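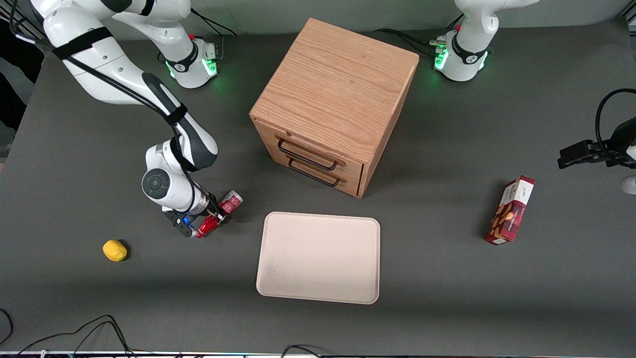 The Held Object

The rig at Bekumdale had two arms, one table and a test called Starkis. The test was simple to state. Objects were set out, an instruction was given, and the arms had to carry it out with no further help. Each attempt was scored as complete, partial or failed. There was no box on the form for anything else.

I was hired in February to score. The building had been a seed store, put up in 1943, and the floor still sloped towards a drain. I sat behind a screen at the back with the form, a stop clock and a copy of the rules, which ran to two pages. Rule one said that the scorer did not speak. Rule two said that the scorer did not touch the table. The remaining rules dealt with ties.

The control method was called Gitari. It had replaced an earlier one, Tanguy, which planned every movement before the arm left its rest position and then carried the plan out regardless. Tanguy was fast. If a lemon rolled, Tanguy closed its gripper on the place where the lemon had been, lifted nothing with great care, and set nothing down on the tray. I scored a batch of old Tanguy recordings as training. Most of them were failures, and all of them were confident.

Gitari worked differently. It made a short plan, acted on part of it, looked again and made another. Between one part and the next it stopped. The stops were brief and the paper gave them a single line: "Pauses reflect re-evaluation of the current state." The study called for 600 trials, and the result everyone wanted was the share of trials completed. The stops were not measured.

By the middle of the series I knew the stops well. With the lemon they were short. With the red and white box they were a little longer, and longer again if the box had been set down at an angle. With the drawers of the cabinet they came just before the gripper met the handle. All of this was reasonable. A handle is a narrow thing and it pays to check.

The can was the exception. The instruction for the can was to place it on the tray. Gitari picked it up cleanly on every trial I scored. Then, with the can in the right gripper and the tray empty beside it, the arm stopped and stayed stopped. The first time, I checked the clock twice. The second arm did not move. Then the can went down on the tray, upright, and the trial was complete.

I entered the times in the margin of the form, where there was space. The can took longer than the box and the lemon put together, although it was the easiest object to place. I raised this in the weekly report. The reply said that time to completion was within the limit and that margins would not be scanned.

I then asked for the planning logs, which scorers were permitted to read once a trial was closed. A log lists each plan the method considered and the score it gave to each. For the lemon there were a few candidates and one clear winner. For the can there were two, level to the last decimal place. One was to put the can on the tray. The other was to keep hold of it.

The explanation was in the training data. In a good number of the recordings used to train Gitari, the person guiding the arms had picked up a can and then waited, gripper closed, for some signal that was never recorded. The recordings ended there. They had been labelled as good examples. Gitari had learned from them that holding a can was a proper thing to do with a can, and that it could go on for some time. What broke the tie was noise in the joint readings – a value so small that it was normally rounded away.

I wrote this up in a page and a half, with a table. The proposed remedy was to trim the recordings and train again. It was accepted, and the retrained version was loaded on 2026-03-26. The can trials were repeated under the same conditions. The arm lifted the can, moved across and put it down. The stop was the same length as the stop for the lemon. The logs showed one candidate with a clear lead, and the second plan no longer appeared in the list at all.

I scored the remaining trials as complete, apart from one partial, where the box had landed on the rim of the tray. The old recordings were kept on a drive in the cupboard behind my screen. On the last afternoon, after the forms were signed, I loaded the earlier version and gave it the instruction for the can.

The gripper closed and lifted. I stopped the clock and put it in the drawer of my desk. Then I sat and waited with it until the noise came down on one side.

Contact the editors | Copyright remains with the author | Back to top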